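Rumadwood hotels will wash sheets less often from September
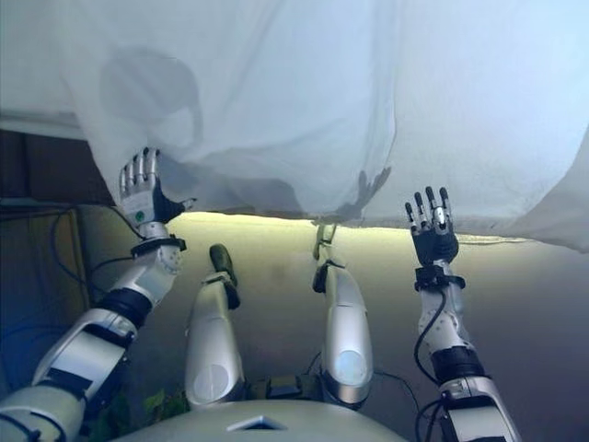

Photo: Clera press service

Guests who stay more than one night in Rumadwood will soon sleep in the same sheets a little longer. The hotels and guest houses of the town have agreed to change bed linen on every fourth day of a stay, and no longer every morning. The new rule begins in September and 13 houses have signed it.

The reason is water. The town takes its drinking water from the Vollwood reservoir, and the level there has been low for two summers. The town council asked the larger users last winter to look for savings. Farms and the swimming pool answered first, and the hotels came after them in the spring.

According to the hotel association, the 13 houses sent 3,126 sheets to the laundry in one week of the last high season. Most of them go to Clera, a laundry company in the industrial area behind the train station. Clera washes, dries and folds the linen and brings it back the next day before noon.

Clera supports the plan, although it will have less to wash. The company says that its machines work at their limit in summer and that it had to refuse new customers last year. It now hopes to take table linen from restaurants, which need smaller loads but all the year. No jobs will be lost, the company told this newspaper.

A guest who wants fresh sheets sooner can still have them. It is enough to tell the front desk before 10 in the morning, and it costs nothing extra. Beds are always made with clean linen when a new guest arrives. Towels are not part of the agreement, and each house will continue to decide about them alone.

The Flores guest house, on the road to the lake, has already tried the new rule for 90 days. In this time seven guests asked for an earlier change, and two of these had spilled coffee. The house says that it used the free hours to clean the windows and the balconies, for which there was never time before. It also bought a heavier cotton for the double rooms, because the old sheets were thin after many washings.

Not everybody is happy. Two hotels near the market square did not sign. They say that their guests pay for daily service and expect it, and that a hotel should ask the guest first and change the rule after. They will put a card on the pillow, and the guest can leave it on the bed in the morning if the sheets should be changed.

The council has no plan to make the rule obligatory. It will compare the water bills of the hotels in the spring and publish the result on the town website. Private owners who rent rooms can join at any time, and the form is at the tourist office next to the bus stop.

Old sheets are also welcome there. The animal shelter in Vollwood collects them for the cages and asks only that they are washed and have no elastic. The box stands at the entrance and is emptied every week.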